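**Wed 13 February: Stimau opens its soup and supper kitchen in Clester**

Well, we've gone and done it! After a long summer of tasting, arguing over salt and washing far too many pots, I get to tell you that the Stimau kitchen opens its doors in Clester this month, with a take-home supper menu you can order by the week.

I started Stimau from my own stove in Hornia, making pumpkin soup and a slow lamb and barley stew for people on my street. Word got about (the stew did most of the talking) and last year we sold 578 tubs at the Saturday market in Lins. My home freezer couldn't cope any more, so I went looking for a proper kitchen and found one behind the old bakery in Clester, with a cool room and a six-burner stove I'm a bit in love with.

The opening menu has 8 dishes. You'll find the pumpkin soup and the lamb and barley, of course, plus a chickpea and silverbeet curry, chicken with leek and mustard, a beef ragu, a smoky bean chilli, a fish pie and my mum's cabbage rolls, which I've finally written down after years of guessing.

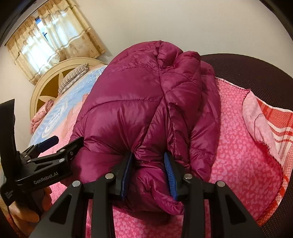

Every dish comes in a single or a family tub, and they all freeze well except the fish pie, so please eat that one within two days. The chilli has a fair kick to it. If you've got little ones, ask for the mild version when you order and we'll leave the chipotle out.

I've kept the vegies as local as I can. The pumpkins and leeks come from growers on the Lins road, and the silverbeet is from a market garden in Hornia that also grows the best parsley I've ever cooked with. The menu will shift with whatever's good, so expect more tomatoes while February lasts and more root veg once the nights cool down.

Orders close on the Tuesday night of each week and can be picked up from the side door in Clester or from our market stall in Lins. The first 50 orders get a free loaf of seeded sourdough, baked by us that morning, because soup without bread makes me sad!

For menus, allergy details or a chat about catering, drop into the kitchen or stop by the stall. Media are welcome to come and taste, just bring your appetite and give us a day's notice.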